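Loose gravel on the paved path to Cunach – sweep it or reseal?

Posted by Apinya Sukprasert
Tuesday, May 8, 2018

I look after the paved path between Ruda and Cunach. The surface is pale grey and gravelly over most of its width, with a raised curb and low shrubs on the left going out. People walk it in full sun and in the tree shade.

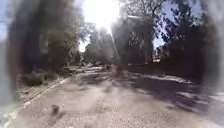 Length is 304 meters. I need to know if the stones are only lying on top or if the binder is failing. Sweeping is cheap – resealing is not. Low sun makes it hard to judge texture by eye.

Morena Rizzi
Do a brush test first. Mark off a square yard, sweep it with a stiff broom, and weigh what comes up. Sweep the same square again after 8 days. If the second weight is close to the first, the surface is shedding and a broom will not fix it. Test one square in shade and one in the open, and keep the results separate.

Look at the margins too. Where dry grass and low shrubs meet the pavement in a crumbly, irregular line, the edge has usually lost support.

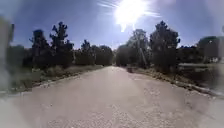
Cut the growth back to firm material before you patch anything, and compact the shoulder in thin layers. Seal only after the patches have cured. For judging texture, go out on an overcast day or stand with the sun behind you.

eshun_roads
We resealed ours in June and the grit came back. Just sweep it.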